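# Speaker notes: collection rules for hand-held gripper work in homes

2019-01-17, Peltham. Slides are numbered in the deck. Times in brackets are running totals.

## Slide 1 – Scope [1 min]

- Covers hand-held gripper recording of household cloth: clothes, bedding, towels. Rigid objects have their own rule set and are out of scope today.
- The rules are numbered C1 to C14. Only five get airtime. The rest are in the handout.
- Version in force is the September one. If anyone in the room has the older Drevero draft, C6 and C9 have changed.

## Slide 2 – Where the rules came from [3 min]

- Sanna set: 3,707 episodes recorded, 2,939 accepted after review.
- Say the two numbers slowly and leave them on screen.
- Most rejections were for missing or late start frames. Dropped items were a minor cause. A dropped garment is valid data if the record says it was dropped.
- Don't go into the per-home breakdown. Backup slide 14 if asked.

## Slide 3 – C2, leave the room as found [5 min]

- Bedding, pillows, curtains, plants and anything on a windowsill stay where they are.
- Clear an item only if it is sharp, hot, breakable within reach of the fingers, or private. Private means papers, screens, medicine labels, photographs of people.
- Log each item moved, before the first episode.
- Patterned covers are allowed. The old draft asked for a plain sheet under the garment. That line was struck, and operators should stop bringing one.

## Slide 4 – C5, the finger pads [8 min]

- Both pads must be in view at the start of every episode. Partial shadow on one pad is acceptable. A pad fully hidden by cloth is not.
- The center marker on the gripper body stays uncovered. Sleeves and cords are the usual problem.
- Wipe pads before each session and after every 100 episodes. Lint on the contact face shows up in review as a texture change.
- Talk over the next two views together. Same red ribbed knit, two approaches. Point at the right pad first, then the left.

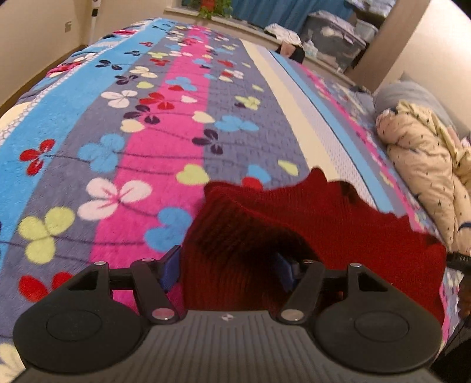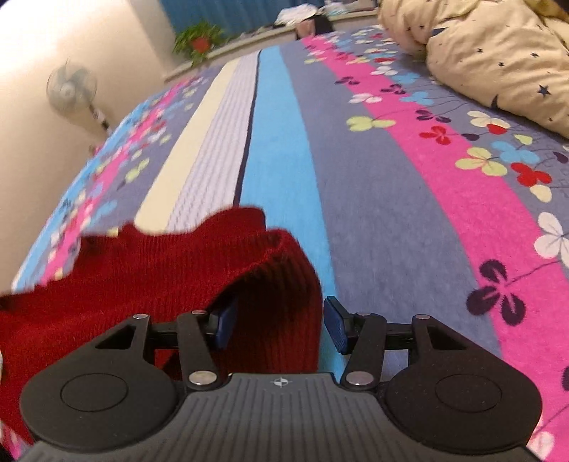

In both views the left pad is at the red knit; the right pad is partly in the fold in the first and clear of the cloth in the second.

## Slide 5 – C6, naming the contact [11 min]

- Three labels: *edge*, *fold*, *flat*. One label per pad, so two per grasp.
- "Fold" applies when any part of the pad face is inside a fold, whether or not the jaws have started to close.
- A pad that touches nothing gets *free*. It isn't left blank. Blank means the reviewer hasn't looked.
- Label from the recording. The operator's spoken note is kept on file but does not override what is visible.
- Dark folds: if the reviewer can't place the pad, the label is *unsure*. Drevero reviewers wanted to drop this label. It stays.

*Pause here for questions on labels. There are usually several on "edge" against "fold" for ribbed cuffs and waistbands. The answer is in the handout under C6, note 2.*

## Slide 6 – C9, force and speed [14 min]

- Close at an even rate. No snapping the jaws shut.
- Lift straight up for the first part of the motion, then move sideways.
- Stop if the cloth underneath comes up with the garment. Open, back off, mark the episode *double pick*, start a new one.
- Loose knits and anything with pulled threads are recorded only with the resident's agreement, given before the session.
- Colemum asked for a numeric force limit. The current tool has no force sensor, so the rule gives a procedure instead. This will be reopened when the next tool revision is ready.

## Slide 7 – C11, session limits [16 min]

- No more than 400 episodes per home.
- Wrist breaks are set by the clock and cannot be saved up.
- The operator may end a session at any point without giving a cause on the form.
- Residents may ask for deletion up to the date printed on their copy of the agreement. Read that date out at the door.

## Slide 8 – Review checklist [18 min]

Read these out as written:

1. Start frame present, both pads and marker in view.
2. Moved items logged.
3. Two contact labels per grasp.
4. Double picks and drops marked.
5. Nothing private visible. If in doubt, hold the episode for a second reviewer.

## Slide 9 – Open items [20 min]

- C7, lighting: two proposals, no decision.
- C13, wording for shared bedrooms. Draft text with Peltham.
- Comments go on the sheet at the back of the handout. Collect the sheets before the break.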